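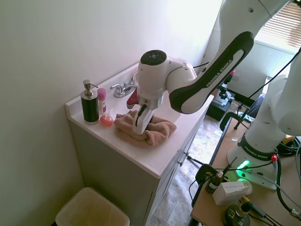 A household-task demo for an open day needs one station, one short task and one person who does nothing but talk to visitors. At the Workero open day in October 2025 we used a bathroom vanity and a single arm, and the steps below follow what we did. Choose a task people know from home. Ours was tidying a counter, with the gripper pressing down on a crumpled towel beside the sink. Cloth makes a good subject for a talk because it folds differently each time, and visitors see quickly why it is harder to handle than a box. Leave a few ordinary things out as well. We had a black soap dispenser and a pink deodorant stick standing on the left side of the counter.

1. Set up the day before. Put the arm on its own table, clamp down whatever can shift, and push the vanity against the wall. Allow 2 hours.

2. Mark the visitor line. Tape it on the floor well outside the arm's full reach. Measure with the arm stretched out, not parked.

3. Limit the speed. Rupert Holzer, who ran the controls for us, set it lower than in normal work and left it there all day.

4. Run the whole task 11 times before opening. Write down every failed grasp and where the towel was lying. If the same spot fails twice, start the towel somewhere else.

5. Keep groups small. Eight people can see a countertop. Fifteen can't.

6. Talk first, then move. Say what the arm will try to do, point out the stop button and who is holding it, then start. A run with questions takes about ten minutes.

7. Reset by hand with the arm stopped. Visitors like to bunch up the towel themselves, but have them do it on a side table and carry it over for them.

Print a one-page handout with the task, the name of the arm and a contact address. We ordered 1000 and ran out in the afternoon. The Helano team next door brought 3000 and took most of them home.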